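Search this project Search Go Clear

# Rotura: folding notes for long-sleeved tops

Rotura is a collection of written folding notes for shirts, tees and light sweaters with long sleeves. Every note records one garment, one fold and one surface, and says how the bundle behaved when it was picked up again. There are 177 notes in the current release. I started it at my own kitchen table in Vornham with a stack of laundry and a notebook, and I am still delighted every time a sleeve lands where it should.

If you like fabric, drawers, or the small pleasure of a flat stack, welcome! Use whatever you want from it.

Last revised: Sat 26 March

## What's in the folder

- `notes/` has the folding notes, one plain text file each
- `garments.csv` is the list of tops, with fiber, color, cut and how they have worn
- `cloths.csv` is the list of table coverings
- `folds.md` gives the written steps for each fold
- `drawers.md` has drawer and shelf depths, mostly mine
- `CHANGES.md` is what you'd expect

The text files open in anything. The two tables use commas, and any comma inside a remark sits in double quotes. One early file used semicolons and I think I have caught all of them.

## The garments

27 tops, all of them worn and washed many times before they got here. I wanted clothes that behave like clothes, with soft cuffs and collars that have given up a little. A brand-new shirt with its factory creases will practically fold itself, and you learn nothing from it.

Most are plain cotton jersey. There are a few brushed cotton ones (lovely, grippy, they hold a crease like a dream), a handful of blends that slither, and one fine wool sweater that I treat like a visiting relative. Blues take up more of the list than they deserve. I buy blue.

Columns in `garments.csv`:

- `id`: short code, letters then a number
- `kind`: shirt, tee, sweater
- `color`: an ordinary color word, as seen in daylight
- `fiber`: from the label when the label survives, otherwise blank
- `sleeve`: length from shoulder seam to cuff edge, in inches
- `body`: width at the hem, in inches
- `slip`: low, medium or high; see below
- `remarks`: anything else

`slip` is my own judgment and I'm fond of it. Lay the garment on a bare wooden tabletop, put two fingers flat on the chest, and push an inch. If the whole thing goes with you, slip is high. If it ruffles up in front of your fingers, slip is low. Medium is everything between. Please do argue with my ratings; several have changed after a second wash.

## The cloths

I didn't expect to care about table coverings, and now I have 7 of them in a table with their own columns. The surface matters so much! A smooth cloth lets you draw a sleeve across without dragging the body along. A textured one keeps the hem where you put it while you deal with the other end.

Prints matter too, for a different reason. A plain pale cloth is restful but gives your eye nothing to measure against. A regular repeat gives you something to line up with: you can bring a hem to a row of the pattern and see straight away if one corner has wandered. My favorites are the repeats with a curve in them, fans and scallops, where the rows are clear and the shapes don't compete with the garment. Stripes sound ideal and are a bit of a trap, as a shirt that is slightly off parallel will bother you for the rest of the afternoon.

Columns in `cloths.csv`: `id`, `ground` (background color), `print`, `weight`, `drape`, `remarks`.

## The folds

There are 3 in this release, written out in full in `folds.md`.

**Square fold.** Garment face down, sleeves brought straight across the back, sides in to meet, hem up to the collar. It's the one most people grew up with. Good for shelves.

**Vondráček fold.** My name for a sideways version that I first met on a laundry leaflet. The garment lies across the table instead of pointing away from you, so the long edge of the body runs left to right. You work on the near sleeve first, then the far one. It suits a narrow table wonderfully, and it's kind to anyone who would prefer not to lean. The written version has been through four drafts and I'm finally happy with step five.

**Roll.** Fold the sleeves in, fold the body in half lengthwise, roll from the hem. For suitcases and deep drawers. Jersey loves it. Brushed cotton makes a bundle the size of a loaf.

## Working notes on the sideways fold

These are pulled together from the notes files, for people who want to try it tonight.

1. Clear enough table that both sleeves can lie out. If a sleeve has to hang over the side, let it, and deal with that one last. Its own weight will tug at the body.
2. Lay the garment across the table and find the two corners of the upper long edge. Pinch them and draw them gently apart until the edge runs straight. Everything afterward depends on this edge.
3. Look for diagonal creases. They usually start near a pinched corner and travel down into the body, and they mean that one corner is pulling at an angle. Ease it toward the other corner a touch and the crease will relax.
4. Smooth from the middle outward with a flat hand. Going end to end just collects all the slack in a ridge.
5. Bring the near sleeve up parallel to the body. Leave a little strip of cloth showing between sleeve and body until you are sure of the line, then lay it over.
6. Do the same with the far sleeve.
7. Halve the body, then halve it again if the drawer is shallow.

Step 3 is where most of the fun is. It took me an embarrassing number of shirts to see that a crease points back at its cause, and once I saw it I couldn't stop seeing it. Bedsheets do it. Curtains do it!

## How a note is written

Each file in `notes/` has a header of four lines (garment, cloth, fold, daylight or lamp) and then free text. The free text is usually short. A typical one, in full:

> Body lay well, hem true to the print. Near sleeve came over with a twist at the cuff, turned it back by hand. Finished packet a little fat at the collar end. Stood up in the drawer.

I keep the failures. A fair share of the notes end with the words "shook it out," which means that I gave up and started again, and that counts as a result like any other.

Words I use in a particular way:

- *true*: an edge that matches a row of the print
- *fat*: thicker at one end than the other
- *packet*: the finished fold
- *ridge*: raised fabric you can feel with a palm
- *wander*: when a corner moves while you are busy elsewhere

## Good uses, less good uses

The notes are handy for comparing how fibers behave, for writing your own laundry instructions, or for teaching a teenager. A sewing group tried `folds.md` as a reading exercise and sent back very sharp remarks about my use of "over" and "across," which I have now fixed.

They're a poor source on ironing, which I don't do, and on formal shirts with stiff collars, which I don't own. Nothing in here is a care instruction. Check the label before you wash anything, especially wool.

Known gaps:

- no hoods
- no children's sizes
- only one knit heavier than jersey
- colors lean heavily to blue and gray
- lamp notes are fewer than daylight notes, and I don't trust the color words in them

## Changes in this release

- New cloth entries, including the printed ones
- Sideways fold rewritten from step 3 onward
- `slip` ratings checked again after the January wash
- Two duplicate notes removed
- `drawers.md` now gives inside depth. It used to give outside depth, sorry!

## Using and sharing

Copy it, change it, print it and tape it inside a closet door. A mention of Rotura is nice if you publish something from it. If you send notes back, one garment per file, please, and say what was under it.

The files are kept on Praltau along with the older release. Corrections can go in the comments.

## Laid out for the sideways fold

Blue long-sleeved shirt on the lavender-gray fan print, body running across the cloth and one sleeve along the bottom with a thin strip of print between the two. The creases at upper left are the diagonal kind from step 3.
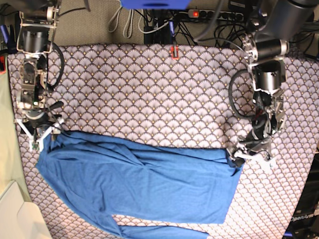 ## Related on Praltau

- Rotura, previous release
- Drawer depths: a short table
- Vornham mending notes
- Pillowcases, flat and fitted sheets (draft)
- Sock pairing log

## Comments (4)

**hemline_hal**
Tried the sideways fold on a flannel shirt and step 3 is magic. I'd always pulled harder on the crease, which made it worse.

**quietlaundry**
Would love a column in cloths.csv for the size of the repeat. I have a fan print too and the rows are so small that I lose track of which one I'm on.

**Rotura author**
Good idea, I'll add `repeat` in inches. If you measure yours I'll put it in!

**bobbin77**
Is there a version of folds.md for left-handed people? I swapped near and far in my head and got through it, but the cuff part in step five lost me.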